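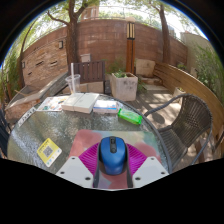 **Office bits and peices, April 10, 2023**

Quick one this time, flat out getting the Clandutlow move sorted. Read the bits that apply to you, skip the rest.

**Booking system changeover.** Old Skarkamell calendar goes read-only tonight. Anything you put in after that will vanish, and no, we can't get it back. New one is the Siromau page, same login as payroll. If your password has lapsed ring the help line on extension 2607. Leave a message, they do call back. Usually before lunch.

Recurring meetings have NOT come across. You'll need to put them in again yourself. Painful, sorry. Copy the room name exactly as it's on the door or it won't find it.

**Working from home days.** Still 2 a week for most teams. Put them in the new calendar, not on the whiteboard. The whiteboard is coming down. If you want to swap a day just ask your team lead, no form needed any more (hooray).

**Desks.** Clear them by the end of the month please. Crates are by the lift, max 3 each, label on the short side so they can be read when stacked. Don't tape the lids. Last time in December half of them got taped and we spent a morning with the box cutter. Plants travel with you, the movers won't touch them.

Anything left behind goes to the op shop or the bin. That includes mugs. Especially mugs.

**Printing.** We've got 1000 sheets of the old letterhead left, with the old address. Help yourself for scrap, kids drawing etc. Please don't post anything on it. New stock is ordered, Cheng Print are doing it in the same colour but slightly heavier paper.

**Parking at Clandutlow.** Enter off the side street, the front gate is deliveries only. First in, best dressed until the permits turn up. Bikes go in the cage behind the loading dock, code's the same as for the kitchen store room. Shower is down the hall from there, bring your own towel.

**Kitchen.** Fridge gets emptied and unplugged the night before we go. Take your lunch containers home. The good toaster is coming with us, the other one isn't.

**Still looking for:** a spare key to the stationary cupboard, the long extension lead, and whoever has the laminator. Drop them at the front desk, no questions asked.

Next update once we've got a firm date for the phones.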